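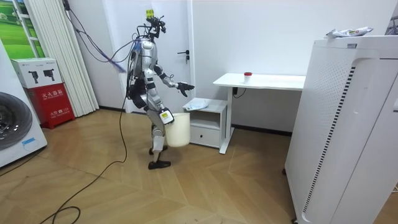 I bought the Tilanis air purifier in November for the small room at the back of the house. It has one door, a wood floor that shows every bit of dust, and not much air moving through it when the door is shut. Most of what is in there is white: the walls, the long curtains, the desk on its metal frame and the little nightstand with the open shelf and the drawer that fits under the left end of the desk. I wanted a purifier that would match and that I could leave running during the workday. The herringbone pattern is nice to look at but the gaps between the boards collect lint, so I also hoped to sweep less.

Search reviews
Go

Setup was simple. The purifier came in one box with the filter already inside, still in its plastic. You have to open it up, take the plastic off, and close it again before you plug it in. The instructions do say so, but on page 5, after the part about the night setting. I ran mine for an evening with the filter still wrapped. Read ahead if you buy one.

It stands on the floor and does not rock. It is heavier than I expected, and I would not want to carry it up and down stairs every day. I slide it a little to the side when I sweep and that is all the moving it gets. 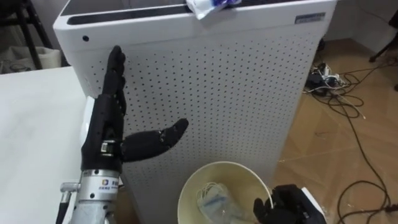 Front panel of the Tilanis, with the dark strip along the top

The front is covered in small round holes in straight rows. They look good, and they are also the part that needs the most cleaning. Fine dust settles around the edges of the holes and you can see it on a white panel. A soft brush takes it off. A damp cloth mostly pushes it in, so I gave that up. The smooth edge along the top wipes clean with one pass, and the rounded corners mean there is no seam for dirt to sit in.

Noise is fine on low. I can take phone calls with it on. Medium is a steady hum and I stop noticing it after a while. High is too loud for working next to – I use it when I leave the room for lunch and turn it down when I come back.

As for the air, the room smells less stuffy in the morning and I sneeze less at the desk. I have no meter, so that is only my impression. The floor still needs sweeping. I sweep nearly as often as I did before, and the lint in the pattern is the same as ever. A purifier is probably the wrong thing to expect help from there.

Replacement filters are $23 each from Etov, which was the only shop I found that had them in stock. Shipping took 10 days. I have changed the filter once so far and it was gray all the way across, so it is catching something.

I looked at the Nostham before buying. It costs less, but the one in the store had a fabric front, and I did not want fabric that close to the floor.

Good: quiet on low, steady on its feet, plain looks, easy top edge to wipe.
Bad: dust on the front panel, filter instructions in the wrong place, high setting too loud.

I would buy it again for a room this size. For a large living room I would look at something bigger.

71 shares
5 comments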